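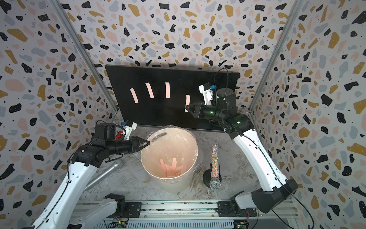 Zusmont Water Loss Reduction, Phase 2
Progress report to the Visser Fund, period ending February

Meter replacement in the Unham district is 80 percent complete. Crews installed 1,204 residential meters during the period. The remaining addresses are mostly properties with shared service lines, where the shutoff valve has to be located before work can be scheduled.

Night flow logging continued in all four zones between 2:00 and 4:00 a.m. Zone 3 still shows a minimum flow above the target set in the grant agreement. Acoustic survey of the cast iron main on the east side found two leaks, both at repair clamps. One has been excavated and repaired. The other lies under a county road and is awaiting a permit.

The Trandeo billing interface was delayed by a mismatch in account number format. A corrected import file has been accepted and test bills are under review.

Spending is within the approved budget. We request approval to move unspent survey funds to valve replacement in Zone 3. No change to the completion date is requested.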